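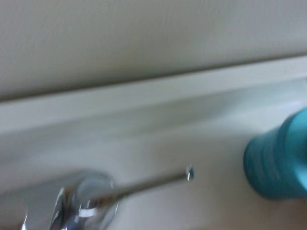

Kitchen sink, second floor: the lever faucet and the white countertop.

Degefa House Shared Kitchen
Progress report to the Stoven Fund, second period
Prepared by Poonam Dubey, 2020-07-11

Dear Obsa Shiferaw,

You asked for a shorter report than last time. The last one ran to 14 pages, four of which concerned grout, and I accept the criticism.

Where we are

The second-floor sink is in use. You will remember that the old arrangement had two separate taps, one of which delivered water and one of which delivered noise. Both are gone. The replacement is a chrome faucet with a single thin lever, chosen over the cross-handled model in the Tistetti catalog after a debate that took up most of a residents' meeting in May. The deciding argument came from Mrs. Arnau on the ground floor, who has arthritis and pointed out that she can work a lever with her wrist and would like to see the rest of us try that with the other one.

The countertop is in too. White was the fund's preference and I recorded my objection at the time. It shows coffee. It also shows where the coffee came from, so people have started wiping up after themselves, and I withdraw the objection in part.

What we said we would do, and what we did

Replace sink fittings on both floors. Second floor done. First floor half done: the faucet is in its box under the stairs, waiting on a shutoff valve that the supplier has now described as "on its way" three times.

Clear the counters. We agreed that personal items would live on the shelves and the counter would stay free apart from things in use. Compliance is good before nine in the morning. After that, cups and bottles drift back toward the sink like cattle. I have stopped writing notes about it, as the notes were being used as coasters.

Set up a cleaning rota. All 21 residents are on it. Two have asked to be taken off for reasons I would describe as creative. The weekly sink job is the popular one, because the chrome comes up nicely and everyone notices. The oven remains available to anyone who wants it.

Money

The plumber charged $50 for a return visit to tighten the base of the faucet, and I think he should have done it properly the first time. I said so, and he knocked nothing off. A further $50 went on shelf brackets. Both amounts came out of the contingency line. The original fittings budget has not been exceeded, and receipts are in the envelope with this letter, including one that went through the wash and can be read if held to a window.

Problems

Water pressure on the second floor drops when someone showers on the first. This was true before the project and is outside its scope, but a new faucet makes people expect things, and I have received several complaints addressed to me as if I were the reservoir.

The sealant along the back of the counter needs a second pass at one end. I have bought the tube. I have not yet found the person who said he was good at sealant.

Next period

Fit the first-floor faucet once the valve arrives. Finish the sealant. Put up the last shelf, so the cups have somewhere to be sent. We would also like your permission to move what is left of the paint money to a better drying rack, as the present one leans and has to be loaded from the left.

You are welcome to come and see it all on any weekday except rota day, when tempers are short.

Yours sincerely,
Poonam Dubey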